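Checking and Cleaning a Microwave Door

Applies to small countertop models with a side-hinged door and a rotary control knob. Allow 25 minutes. Revised Apr 2, 2024.

What you need

Two microfiber cloths
Dish soap
White vinegar
A wooden toothpick
A sheet of printer paper

Before you start

Turn the knob to zero and unplug the microwave at the wall. Leave the door closed until the plug is out. Move the unit far enough from the back of the counter that the door can open through its full travel without hitting a toaster, dish rack or bread basket. On a shared breakfast counter this usually means shifting one or two items sideways first.

1. Open the door

Hold the cabinet steady with one hand on top. Light units will slide forward before the latch lets go. Swing the door by its free edge at an even speed and stop when you feel resistance. Do not lean on the open door or rest a plate on it.

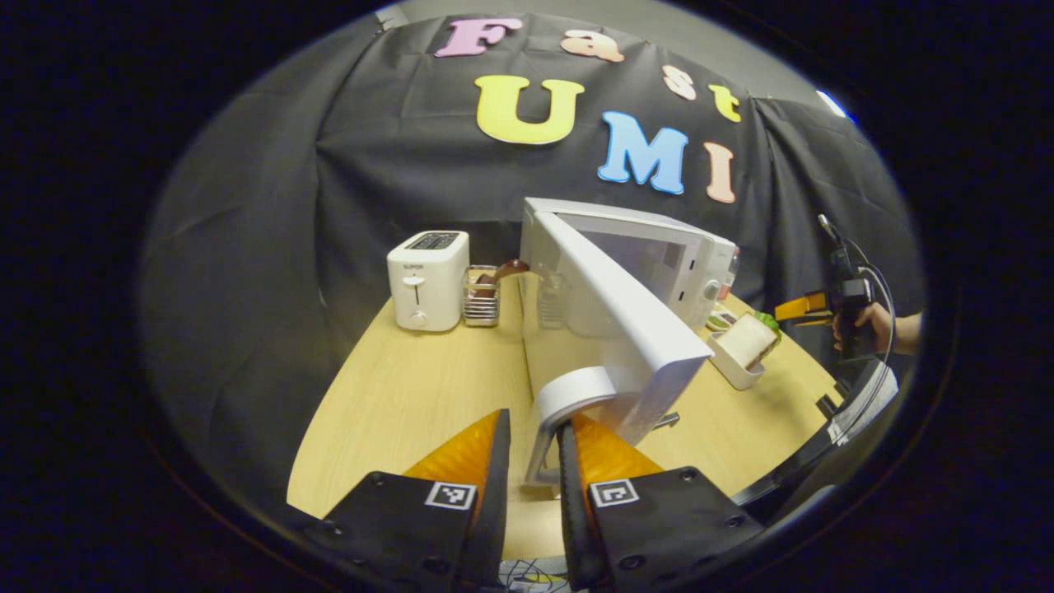 2. Check the travel

Move the door slowly between half open and nearly closed. It should stay at a constant height and make no grinding noise. If the free edge drops as it opens, the hinge is worn or a hinge screw is loose. Stop using the unit and have it looked at. Do not bend a hinge or latch back into shape.

3. Clean the inner face

Mix 1,000 ml of warm water with a teaspoon of dish soap. Wring the cloth until it no longer drips, then wipe from the hinge side outward. For dried grease, lay a cloth dampened with vinegar over the spot for two minutes and wipe again. Keep liquid out of the latch openings.

4. Clean the seal area

Run the toothpick along the seam where the inner panel meets the door. Crumbs collect in the lower corners, especially where toast and sandwiches are reheated. Wipe the matching surface on the cabinet and dry both.

5. Paper test

Close the door on a strip of paper and pull gently. Repeat at the top, middle and bottom. The drag should feel similar at all three. This is a check of mechanical fit only and does not measure leakage.

6. Return to service

Leave the door open until the surfaces are dry. Close it, plug the unit in and heat a cup of water for 38 seconds. The lamp, if fitted, should go out when the cycle ends. Put the other items back on the counter, keeping the door's swing clear.

Repeat monthly.

Page maintained by Pavithra Devadiga, Nostley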